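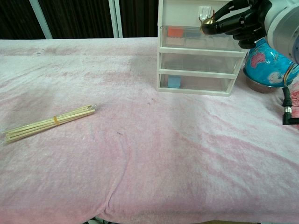

Maricel Padilla told Monday night's meeting in Oakley that the hall's kitchen had been too small for the monthly community dinner since before she moved to town, and that a bigger bench would help more than a new stove.

The town council agreed to put $690 toward the work and will ask for quotes in April. The bench along the back wall would be extended and a second sink put in. Cupboards will stay where they are for now.

The dinner drew 46 people last month, up from the usual crowd, and the line for plates went out to the porch. Most of the food is cooked at home and brought in, but rice, soup and dumplings are made on site, and the cooks have been taking turns at one sink.

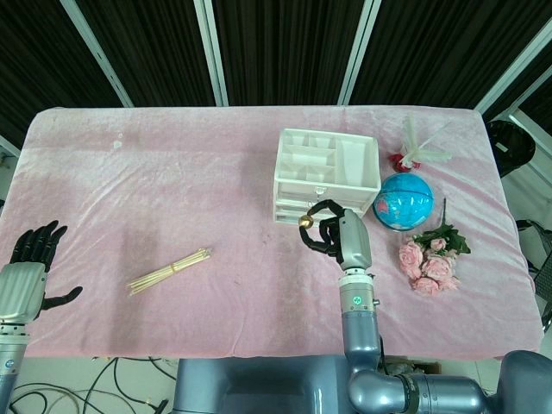 Clearing up takes longer than cooking, according to Theresia Mösli, and she would like to see the dishes done by nine o'clock so that families with young children can pitch in and still get home at a decent hour.

The council also heard a request for new folding tables from Dritport, where the old ones were sold off last year. That was put over to the next meeting - there was no price on the request.

Dinner tickets are going up by $2 to cover the cost of meat and cooking oil. Children under five still eat free. The hall can seat nearly 200, but dinner numbers will be kept lower until the kitchen is done.

Anyone with a colour preference for the new benchtop can leave a note at the hall office, which is open until noon on weekdays.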